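About Flidbridge

Flidbridge is a booking service for furnished short-stay apartments and guest rooms. The company operates from two offices, one in Gonlow and one in Tarkiveck, and lists properties in 38 towns. Reservations are accepted for stays of two nights or longer.

Rates and availability come directly from the property owners' calendars. When an owner closes a date, it is removed from search results at the next update. Prices are shown per unit, not per guest, and include cleaning. Local lodging tax is listed on a separate line before payment — the amount depends on the town and is set by the local authority.
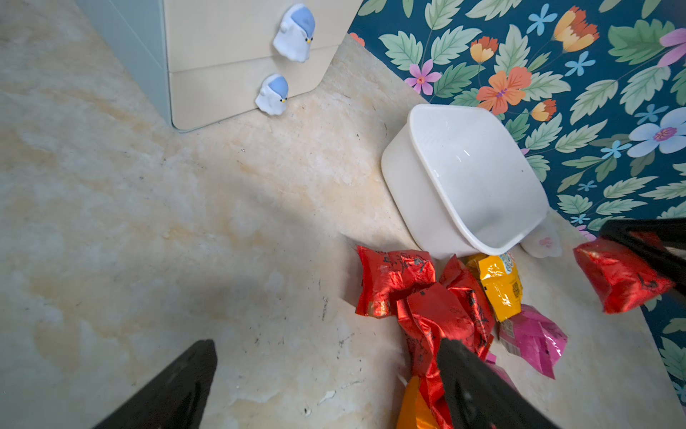
Each property is inspected before it is listed and again after any change of owner. The inspector records room dimensions, bed sizes, storage, locks, heating controls and the condition of floors and walls. Furnishings are entered individually, down to small fittings: a cream cabinet with two drawers and white bird-shaped knobs is recorded that way, and a flowered wall on a dark teal ground is noted under wall finish. Guests can read the full record on the listing page under Room Details.

Listings are sorted by distance from the search address unless another order is selected. Owners can't pay for a higher position. Flidbridge charges the owner a commission on completed stays and charges the guest no booking fee.

Payments are handled through Wouters, our reservation and billing system. A deposit is taken at booking and the balance is collected at check-in. Cancellation terms are set by the owner and appear above the payment button. Refunds go back to the original card.

Audrey-Anne Chan manages owner relations and property inspections from the Gonlow office. Owners who want to list a unit should send the address, a floor plan and proof of the right to rent. Applications received by the end of October are processed for the winter season.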